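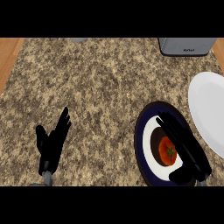
How many students are on a team?
Teams have two to five members. Students who sign up alone are placed on a team before the first build session.

What does the Sesmont Robotics Club cost?
There is no fee. Parts come out of the club budget, which is 2,000 dollars for the school year.

Do I need to know how to program?
No. The January sessions cover the basics. Bring a laptop if you have one -- the lab has 16 to share.

Can we work on our code at home?
Yes. Save it to the team folder before the next session. Code kept only on a lab laptop may be erased.

When is the entry form due?
4 February 2018. Late forms go on the waiting list.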